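Week 4: Grip faults and what the logs leave out
Bernadette Doherty, June 2018

Read the Salero fault report before the tutorial. It blames a "sensor anomaly" for the dropped bag. I'm not convinced — thin film folds, and a closed jaw tells you very little about what it's holding.
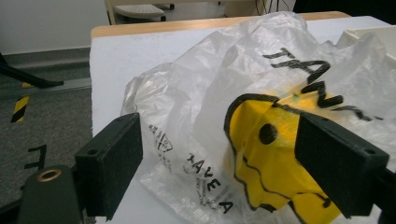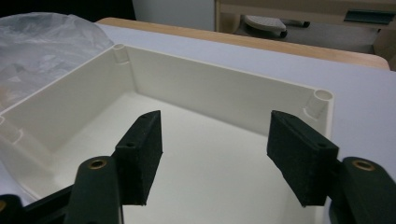 Rafferty claims 23 clean cycles after the fix. Ask which objects, and who judged them clean. The stop button wasn't tested in any of them.

For July: rewrite page 2 of the report without the word "anomaly".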